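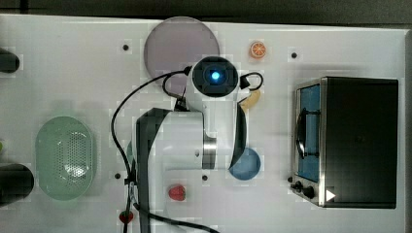 White arm over a white work surface, seen from above.

Merivari Fineliner Pen Set for Drawing and Pattern Work

Home > Drawing > Pens > Merivari Fineliner Set

In stock. Ships from our Pendcombe warehouse.

Choose your set:
Small set, three black pens
Full set, 40 pens, black and colors

About this set

The Merivari fineliner is a pen for people who like to draw small and slow. It makes a thin, even line, and the ink is dark from the first touch on the paper. We have sold it in our shop for a long time before we put it on the website, and many of our customers use it for repeated patterns, for borders in a journal, for hand lettering and for botanical drawing.

The small set contains three black pens with different tips: 0.1, 0.3 and 0.5. With these you can do almost everything in a pattern drawing. The finest tip is for the details and the shading with dots. The middle one is for the main lines. The 0.5 is for the outside line of a shape, and for filling the areas which must be fully black.

The full set contains the same three black pens and 37 colored pens, all with the 0.3 tip. The colors go from light yellow to a dark brown, with many greens and blues in the middle. The light yellow is really quite light. On cream paper it is difficult to see, so we recommend white paper if you plan to use this color a lot.

The ink

The ink is pigment based. After it dries it does not move when you put watercolor over it, but please give it enough time. On smooth paper we wait 90 seconds before touching the line with a brush. On paper with more texture it is faster. If you are left-handed, put a clean sheet under your hand while you draw, especially with the 0.5 tip.

The ink is acid free and has almost no smell. It does not pass through paper of normal drawing weight. On thin notebook paper you will see a shadow of the line on the other side, and if you stay with the pen in one place for too long, a dot will come through.

The black ink can be erased over. This means you can make your pencil grid first, draw with the pen, and remove the pencil at the end with a soft eraser. The black becomes a little bit more gray if you rub hard. The colors are more sensitive than the black, so for them please keep the pencil lines light.

The tip

The tip is a hard fiber held inside a metal sleeve. The sleeve is long enough to draw along a ruler or a template without making the ruler dirty. Hold the pen more upright than you hold a ballpoint. When it is held very low, the metal touches the paper first and the line is scratchy or has gaps.

You do not need to press. Pressing is the most frequent reason for a damaged tip, and a tip which is pushed inside cannot be pulled out again. This applies most of all to the 0.1. For children under the age of nine we suggest to begin with the 0.5.

What the pen is good for

Repeated patterns on small tiles or cards
Outlines for watercolor
Dot shading
Hand lettering in small sizes
Maps, plans and labels

It is less good for large black areas. You can do it, but it uses much ink and the result may look striped. For this purpose we sell the Tanner brush marker, which has a similar black and covers a big area in a few strokes. The two blacks are close but not identical. When they are side by side in strong daylight, the Tanner is slightly warmer.

Which paper to use

Any smooth drawing paper will work. We tested the pens on the Mirenon pad, the Mirenon tile cards and also on common printer paper. The result on the Mirenon tile cards was the cleanest, with sharp corners and no feathering. On printer paper the lines became a bit wider. Very rough watercolor paper is not a friend of the 0.1 tip, because the small fibers of the paper collect on it. If this happens, wipe the tip gently on a dry cotton cloth.

How long a pen lasts

One black pen with the 0.3 tip draws a line of about 2,000 feet. This is a measurement on smooth paper with normal speed. If you make many dots or if you draw on rough paper, it will be less. The pens are not refillable. The black pens can be bought one by one, so you do not need to order a full set when your favorite is finished. The colored pens can also be bought one by one, but not every color is always here.

Storage and care

Keep the pens lying flat, and close the cap until you hear the click. A pen left open overnight will probably be dry in the morning. Sometimes it can be saved by closing the cap and leaving it for a day with the tip down, but we cannot promise it. Do not leave the set in a hot car or on a window sill.

Details

Pens in small set: 3
Pens in full set: 40
Tips: 0.1, 0.3, 0.5 (black); 0.3 (colors)
Ink: pigment, acid free
Refillable: no
Box: cardboard with a sliding cover

Questions we often receive

Can I use them on fabric?
The ink will hold on cotton for some time but it is not made for washing. For fabric please choose a textile pen.

Is the ink safe under varnish?
With a spray varnish, yes, in thin layers. A varnish applied by brush can pull the colored inks, so try it first on a piece of paper you do not need.

Do you have a set with only gray pens?
Not now. We have asked for it and it may come in September.

My pen was dry when it arrived. What can I do?
Write to us with your order number and we will send a new one. You do not need to send back the dry pen.

Delivery and returns

Orders are packed within two working days. The small set goes as a letter and the full set as a parcel. Unused sets can be returned in the original box. Single pens can be returned only if the seal on the cap is not broken.

Page updated January 2025

Customers also looked at

Tanner brush marker, black
Mirenon tile cards, white
Mirenon smooth drawing pad
Soft eraser, large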